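3. Manners on the page: what the teaching editions leave out

The adab manual has an odd career in print. Written to improve the reader, it is mostly read today by people who are being graded on it. The two editions compared in this section, one issued by Cimitz and the other by Skesen, both present the same short treatise on the conduct of students toward their teachers, and both assure us in their prefaces that nothing of substance has been cut. The prefaces cannot both be right, as the Skesen text is shorter by two chapters. One of these is the chapter on when a student may correct his teacher, and a cynic might think the publisher had been talking to teachers.

We worked from the manuscript text established by Benedetti and Nassar, which divides the treatise into 18 chapters. Chapter numbers below are theirs. The Cimitz edition keeps the numbering but renames most of the chapters, so that "On Lowering the Voice in the Circle of Study" becomes "Speaking Nicely." Skesen keeps the old titles and drops the numbers, a choice that has given the present authors many happy hours with a pencil.

3.1 The problem of the anecdote

Nearly every chapter in the manuscript follows one pattern. A short rule is given, a saying is quoted in support, and a story follows in which some pious person of an earlier generation keeps the rule under trying conditions. The stories are where the treatise earns its keep. The rule on patience, for example, is a single line. The story attached to it concerns a student who waits outside his teacher's door through a hot afternoon and declines to knock, and it is told with such evident feeling that one suspects the compiler had spent some time outside doors himself.

Both modern editions handle these stories with visible nerves. Cimitz prints them in a shaded box, apart from the rule, as if they might spread. Skesen prints them in the body of the text but trims the endings, on the theory (set out in a long footnote) that younger readers prefer to draw the moral for themselves. Tawhiri has defended this practice, arguing that the endings were often supplied by later copyists and have no special claim on us. The argument has merit for chapters 2 and 6, where the manuscript hand does change. It has less for the others, where the endings are in the same hand as everything else and are, besides, the best part.

What is lost is easiest to see in the chapter on asking questions. In the full version a student asks his teacher the same question on three visits and receives a different answer each time. He complains. The teacher replies that the student had been a different man on each visit, and had been answered accordingly. Skesen stops at the complaint. A child reading the Skesen text would reasonably conclude that the teacher was forgetful, and that the lesson was to write things down.
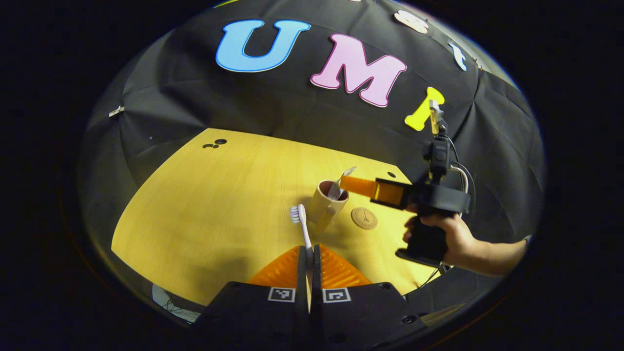

Aubert raised a version of this objection in her review of the Skesen edition, dated Feb 26, 2018, though she was kinder than we have been. She allowed that a trimmed story may be better than no story, and noted that the older Clavunier reader had removed the stories altogether and put comprehension exercises in their place. We have examined the Clavunier reader. It contains 54 exercises, the last of which asks the pupil to list the qualities of a humble person and then say which of them he has already mastered.

3.2 Rules without reasons

A second and quieter change concerns the supporting sayings. In the manuscript these carry their chains of transmission, sometimes at a length that tests the reader's own patience. No teaching edition could be expected to print them whole, and we do not fault either publisher for cutting them. The difficulty lies in what was cut along with them. Where a saying is reported in two forms, the compiler gives both and often remarks on which he prefers. Both editions print one form only and do not say that a choice has been made.

The effect is a text a good deal more sure of itself than its author was. The compiler hesitates often. On whether a student should rise when the teacher enters, he reports that some did and some disliked it, records that his own teacher disliked it, and admits that he rose anyway. Cimitz reduces the passage to "Stand when your teacher comes in." This is a fine rule, and one that we have tried to promote in our own department without result. As a rendering of the passage it is the reverse of what the compiler's teacher wanted and only half of what the compiler did.

Nimri has suggested, in correspondence, that we are asking too much of books meant for a weekly class. A teacher with a full room and a short hour needs a rule that can be said aloud and remembered on the way home. We accept the point as far as it goes. The Qudah commentary, however, was also written for classroom use, by a man who by his own account taught large and noisy groups in a mosque courtyard, and it keeps the disagreements in. It simply marks them with a word in the margin, so that the teacher may pass over them when the hour is short and return to them when it is not. Section 4 takes up the marginal words in detail, including those that a later owner of the manuscript scratched out and replaced with his own opinions.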